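Vatent Support Center

Search the knowledge base Enter keyword or ticket no.

Print this ticket | E-mail this ticket

Reading time: 7 min

Ticket 426: Kisto gripper kit reports OBJECT_LOST at lift, object still in fingers

Product: Kisto two-finger gripper kit with wrist camera
Software: Cledo task runner, evaluation license
Account: Quaye (evaluation unit)
Opened by: Rafia Swati
Assigned to: Gintarė Mockus
Status: Closed, workaround supplied, change request filed

Problem as reported

We have the Kisto kit on evaluation and are running the tabletop sorting task supplied with Cledo, using our own set of objects. The arm reaches the object, closes and starts the lift. A moment into the lift, Cledo raises OBJECT_LOST, stops the arm and opens the fingers. The object drops back to the table. On the wrist camera stream it is in the fingers the whole time, up to the point where they are told to open.

It does not happen on everything. The plastic mug and the cup lift without a fault. The ketchup bottle faults on most attempts. The spatula faults now and then, but I think that is a separate matter (see the end of this report).

Already tried: restarting the controller, re-running finger calibration from the setup page, swapping the fingers left to right, lowering the lift speed. None of these changed the fault rate in a way I could see. Raising the grip force to the top of the slider made it slightly worse.

We have to decide on purchase and would like to know whether this is a setup error, a defective unit or a limit of the product.
Rafia Swati, Quaye

Reply 1, Gintarė Mockus

Thanks for the log bundle. Three questions before I go through it.

Which lift check is selected in Cledo, "width" or "width and current"? The default changed with the last release, and units that were updated in place keep the old setting.

Is the controller mounted on the same rail as the arm, or separately? I need to know the length of the run from gripper to controller.

Can you send an overhead view of the table as it is laid out when you run the task? The planner logs give me object positions but no idea of what is next to what.

Reply 2, Rafia Swati

Lift check is set to "width". I did not know there was a second option. The manual we have does not list it.

The controller is mounted separately, under the bench. We are using the standard cable from the kit.

Overhead view:
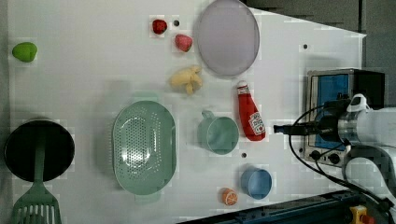

Layout is changed between runs, so positions will not match every log in the bundle. Objects are left wherever the previous run ended unless someone resets the table by hand. For the bottle, the approach is from the right, over the open part of the table in front of the toaster oven. The mug is close on the other side of it and the lavender plate is just past its cap. I mention this in case the planner is choosing a poor grasp to keep clear of them. I moved both away and ran the bottle alone, and it still faulted. Cable loops at the arm are as you see them, down past the lower right. They are not tied to the links. If they should be, please tell me where the tie points are.

Reply 3, Gintarė Mockus

The bundle had 2 copies of the controller log and no gripper log. The export page writes the controller log twice when the gripper is offline at the time of export. Please export again with the gripper powered and idle.

From the controller log alone I can say the following.

The fault is raised by the lift check and by nothing else. There is no communication timeout before it and no protective stop from the arm. I do not see a defective unit so far.

The fault comes at the same point in the lift each time, whatever the lift speed. That points to a timer. The width check takes its reference reading when the fingers stop moving, waits, then compares. If the fingers have closed further by more than the tolerance, it concludes that the object has slipped out and the fingers are closing on air.

An object with some give in it would produce exactly this. The fingers stop, the reference is taken, the object continues to compress under the grip force, and the width goes on falling. Raising the force would make it worse, as you observed.

On the cables: leave slack at the wrist, but the lower loop should be clipped to the base so that it cannot drag across the table edge. The clips are in the small bag with the finger screws. This has no bearing on the fault.

Reply 4, Rafia Swati

New export attached, gripper log included this time. I stepped through the bottle grasp in manual mode and held it at closed, before the lift. Wrist camera:

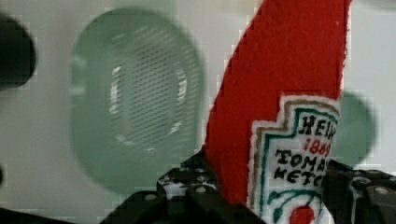 Reply 5, Gintarė Mockus

The gripper log agrees with the timer explanation. After the fingers report "stopped", the width keeps creeping down for the whole of the wait period. It then levels off. By that time the comparison has already failed.

The camera view is useful for the contact itself. Both fingers are on the bottle, low down, with the right one against the side of the label. I can see the screw heads on both fingers and nothing that looks like a finger mounted the wrong way around, so the left-to-right swap you did can stay as it is.

One more point from the same view. The surface behind the bottle and the green pieces on it are out of focus. For the grasp check that does not matter. If you intend to use the wrist camera to find the next object while holding one, it will matter, and you should plan on an overhead camera for that job. The kit's camera has a fixed focus set for the fingertip distance.

Please make the following changes in this order.

1. In Cledo, open the gripper page and set Lift check to "width and current". With this setting a falling width is accepted as long as the motor current shows there is still something between the fingers.

2. Set Settle delay to 900 ms. The field accepts whole numbers only. It sits under Advanced, which is hidden until the gripper has been homed.

3. Return the grip force to the default. Do not leave it at the top of the slider for soft objects. The gripper will hold it but the motor runs warmer than it needs to.

4. Save to the gripper and also to the task. The two are stored apart. If you save only to the task, the old values come back when the gripper is power cycled.

5. Run the bottle alone first, then with the table laid out as usual.

Send me the gripper log from both runs, whatever the result.

Reply 6, Rafia Swati

Steps 1 to 5 done. Bottle alone: no OBJECT_LOST. Full table: no OBJECT_LOST on the bottle.

Two remarks.

On step 4, there is nothing on screen to say which of the two stores is being written. The button reads "Save" on both pages. I lost a morning to this. I had made the change, cycled the power at lunch and found the old behavior back. It should be labeled.

The settle delay applies to every object, including the rigid ones that never needed it. For a long sorting task the added wait is significant to us. Is there a way to set it per object?

Mansa Baidoo, who does our procurement, has asked for the answer to the second point in writing before the evaluation period ends on Friday.

Reply 7, Gintarė Mockus

Per-object settle delay is not available in the present release of Cledo. There is a partial way around it. Make a second gripper profile with the short delay, and call it from the task for the objects you name as rigid. Switching profiles between picks is immediate. The profile named in the task takes priority over the one stored in the gripper, so check the spelling of the profile name. A wrong name falls back to the stored profile with no warning.

I have filed a change request for the following:
- per-object settle delay in the task editor
- separate labels on the Save buttons
- a warning when a profile name is not found
- "width and current" as the lift check after an in-place update

I cannot give a release for any of these. Ohemaa Atinga in product will confirm the first item to Mansa Baidoo by e-mail, as it affects your purchase decision.

Reply 8, Rafia Swati

Second profile works for the mug, the cup and the colander. I kept the long delay for everything else.

The spatula still faults occasionally with the new settings. It happens when it is lying across the frying pan. When it is flat on the table it does not fault. Do you want that here or as a new ticket?

Reply 9, Gintarė Mockus

New ticket please, and refer to this one. From your description I would look at the grasp height first. The planner assumes a tool handle is level, and a handle inside a pan usually is not. Aba Abugri handles planner tickets and will want the grasp preview saved with the log. Turn on "Keep preview" before the run, as it cannot be recovered afterward.

Resolution

Cause: lift check compared finger width before a compressible object had settled.
Workaround: Lift check "width and current", Settle delay 900 ms, default grip force, second profile for rigid objects.
Hardware replaced: none.
Documentation: manual page for Lift check to be updated with both options. Export page to state that the gripper must be powered.

Ticket closed by Gintarė Mockus with the customer's agreement. Replies to this ticket will reopen it.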